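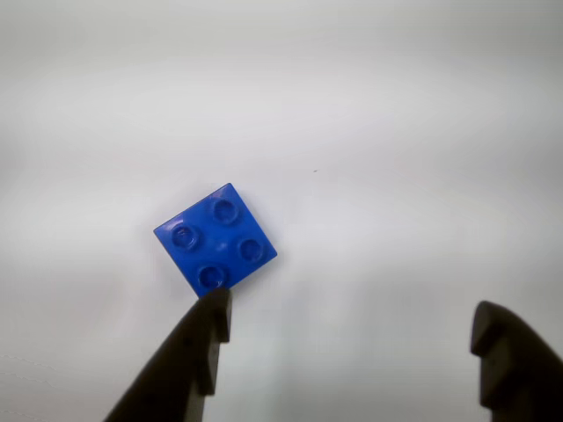

One blue brick, two dark gripper fingers, wide open. I could have watched this all day.

Filed under: Days Out / Robots & Making

Right, open day thread! Saturday, August 15, 2026, at Netberg, the robotics workshop out past the ring road. I've been going on about this since May, so those of you who muted me then may want to do it again.

First thing to say is that it was free and it was packed. The woman on the door had a clicker and had got to 397 by the time I left, and there was still a queue down the side of the building.

They'd split the place into stations and you could wander between them in any order. I went straight to the small arms at the back, naturally, and missed the welcome talk. Apparently there was cake at the welcome talk. I'm told it was lemon.

The arm on the brick table is called Amora. The software that drives it is called Wan. I got these the wrong way round for the first half hour and they were very kind about it.

The job sounds like nothing. Brick on a white surface, pick it up, put it in a tray. A toddler does it without thinking. Then you stand there and watch a machine work out where the corners are and you start to see how much is going on.

What I loved is that the brick doesn't have to be lined up. They put it down at any old angle, and the gripper has to turn to suit. Come at it square when the brick's on the skew and you'll pinch it by two corners, and then it spins away from you. They showed us that on purpose and the whole table went "ohhh".

I asked why a toy brick and got a really good answer. Flat sides, known size, cheap, and everybody watching already knows how it ought to feel in the hand. Also you can buy more when one goes under the radiator.

You see it from the gripper's side too, on a screen next to the table, and that changed the whole thing for me. The fingers look enormous! The brick looks tiny! You find yourself leaning to one side to help.

Somebody asked how much practice it had had. The picking they showed us was trained on 3662 goes, all done by people steering the arm by hand. Of those, 710 were misses, and they keep the misses in. I asked about that as well (I asked about everything, sorry to the people behind me).

The reason, as I understood it: if it only ever sees tidy grabs, it has no idea what to do when a finger lands in the wrong spot. So they record the wobbly ones too, and the recovering afterwards. I thought that was lovely.

And then they let us have a go ourselves!! You hold a sort of handle and the arm copies you. There's a tiny delay, not much, but enough that you overshoot, stop, overshoot back the other way and start laughing.

My score was 5 bricks in the tray before my turn ran out. The girl after me, who I'd guess was nine, beat that while chatting to her dad over her shoulder. I have made my peace with it.

The thing I kept getting wrong was how far open to have the fingers. I'd come in too narrow and nudge the brick along the table like a very slow game of hockey. The chap helping us said to go in wide, get either side of it, then close. Much better after that.

He also said to stop looking at the real brick and only look at the screen. Harder than it sounds! Your eyes keep sneaking back to the table.

Other bits, quickly. There was an arm folding tea towels, which it did slowly and rather well. There was a wheeled one carrying parcels up and down a corridor, and it stopped politely for every single child who jumped in front of it, so it didn't get many parcels delivered.

Skindinora had the corner by the window. They make soft covers for grippers, a bit like the grippy stuff on the bottom of slipper socks, and they had a tray of samples to squeeze. I squeezed all of them. The ridged one was the best and I won't be arguing about it.

Things I'd change: more chairs, and a microphone for the talks in the big room. I was near the back for the one on safety and got perhaps half of it. The half I got was good — lots about how hard an arm should be allowed to push before it gives up.

If you're thinking of going to the next one, take the bus. The car park was full by ten and people were parking on the verge. Bring a drink as well, the café had run out of everything except hot chocolate, in August.

Someone in the replies wants to know if it's all right for kids. Yes, very. The brick table had a step for small ones, and staff crouched down to explain things properly instead of talking over their heads. Under fives might get bored in the queue.

And another asks whether it ever dropped one. Yes, a few times while I was there, and it got a bigger cheer each time than when it got one in the tray. It just went back and had another try.

I've got pages of scribbled notes about how Wan chooses an angle and I only follow about a third of them. If anyone who knows this stuff fancies explaining it to me with drawings, my messages are open.

They're hoping to run another one in the spring. I've put my name on the mailing list twice, once by accident.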